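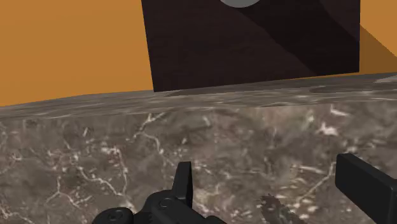 Gripper view in the sim, fingers open at the stone counter.

September, notebook entry, 4:40 pm or so

OK, writing this down before dinner or I'll lose half of it. Kitchen sim is up on the big machine in the back of the lab and it runs! The club has been stuck on the loader since last week, and the whole mess came down to a path in the config that still pointed at somebody's home folder. Fixed now. If you pull and it still complains, delete the cache folder and start over, that did it for me.

So the task for the fall project is still "pick up the kitchen thing and put it where it belongs," which we're calling Zesau in the repo (don't ask me, it won the vote). Sevim Yüksel is running the grading this year and she wants every team to hand in 100 rollouts with random starts, plus a page of notes on the failures. The notes page is where most of the points are, so please don't leave it for the last night like we did in spring.

What I did today: mostly keyboard teleop, and a little bit of the scripted approach. Teleop through the gripper view is hard! You get the two black fingers and a lot of marbled stone, and with nothing between them I had no feel at all for how far off I was. I kept creeping toward the counter edge, tiny steps, tap tap tap, and then hitting the limit on joint 4. After a while I opened the room view in a second window and it got way better. I'd say drive from the room view and only check the gripper one at the very end.

Shadows. I was annoyed about these all afternoon. The arm throws a big dark blob on the counter and my color threshold loves it, it keeps boxing the shadow as an object. I turned the threshold down and then it lost the spatula blade, the pale one. Turned it back up, shadow again. Tomorrow I want to try the saturation channel only and see if that helps, or just give up on color and use depth like the Aver team is doing. They've been pretty smug about depth, but I think they're right.

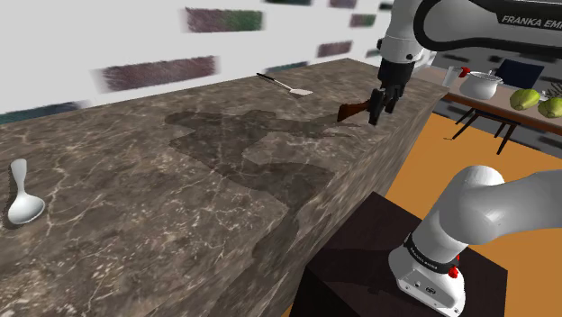
What should a team do if the arm drops the object halfway through a rollout?
Let the rollout run to the end, mark it as a failure, and write one line on where the drop happened. Sevim wants the drops left in.

Back to today. Scripted approach numbers, for what they're worth: I ran 31 tries from the same start pose and got a grasp I'd call decent on over half. I didn't keep a proper tally on the rest, which was dumb, so I'll rerun with the logger on. The bad ones come in at a slant and one finger lands on top of the object and just sits there, pushing, until the timeout. Looks very silly from the room view. Raising the pre-grasp height by 2 cm seemed to help, but I changed the wrist angle in the same commit, so who knows (I know, I know, one thing at a time).

Closing speed: leave it at the default. I tried three times that and things shot off across the counter like a bar of soap. Fun to watch though!

Stuff I still don't get:
Why the spoon ends up in a slightly different spot after reset even with the seed fixed. I think the physics is settling for a few frames before we read the pose. Could just wait longer.
Whether the random textures are supposed to change per episode or per run. The Dristley handout says one thing on page 3 and the sample code does the other. Will ask Sevim.
Why the log timestamps are an hour off. Not urgent.

For whoever is in the lab next: the machine is logged in under the club account, please leave it that way. The working branch is taşdemir-grasp, and yes the ş breaks the script on the older laptop, so use the zip if you're on that one. I left the teleop keys on a sticky note under the monitor, W and S are swapped from what you'd expect and I haven't gotten around to changing them.

To do tomorrow: saturation channel, rerun with the logger, and split that commit in two. Also bring my own mouse, the one here double-clicks.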